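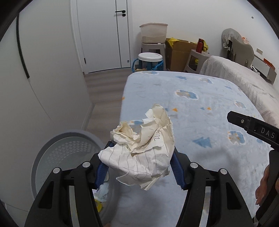

Perception and Planning Group, Caltis

Speaker notes, Razia Mohmand, May 30, 2021

Good morning, and thank you all for coming in from the other building (I know the coffee is better over there). I want to talk for a while about letting go of things, and I mean that in the narrow software sense. Our planner, Trnka, has always been fairly good at picking up. Give it a wad of paper and it will find two sides to press on, even though no two wads are alike. Where it gets into trouble is the moment over the basket.

Pause here. Ask who has tuned a release threshold by hand. Let them groan a bit.

The old rule was very simple: if the tips are inside the rim, open. That sounds sensible, and it got us through the first 3 months, but a crumpled sheet is wider than the tips holding it, and the planner was treating it as a point!
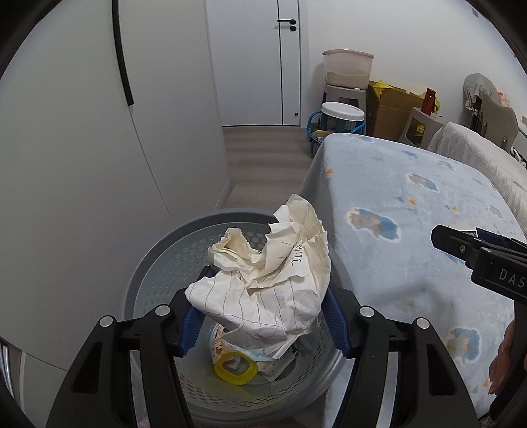 PART TWO: PERCEPTION

So now we ask the perception side for an outline of the whole held object, ruled lines and creases and all, and the planner compares that with the opening of the basket. Emília Krajčí wrote the comparison, and she deserves a wave if she is in the room. It runs at every planning step, and we replayed it over 2,278 logged releases before we let it anywhere near the controller.

Go slowly on this bit, people always ask. The outline comes from the wrist view alone. What is already lying in the basket gets its own mask, otherwise Tristasar happily merges a wrapper at the bottom with the paper above it and reports one enormous object.

Clutter on a tabletop is the same problem turned on its side, and I am very fond of it. A lid on its edge, a box lying at an angle, a tissue behind a tub: each of them wants its own mask and its own clearance.

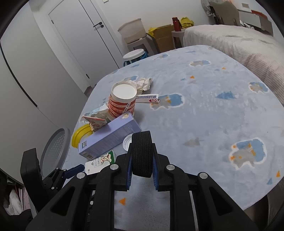
We keep a margin of 8 millimeters around every mask, and the planner may shrink it only when it has no other path. I would love to hear from anyone who handles this differently. The replay tool is in the Plerken folder, and slide 23 has the settings, so please don't copy them down now.

Take questions, then hand over to Emília for the controller half.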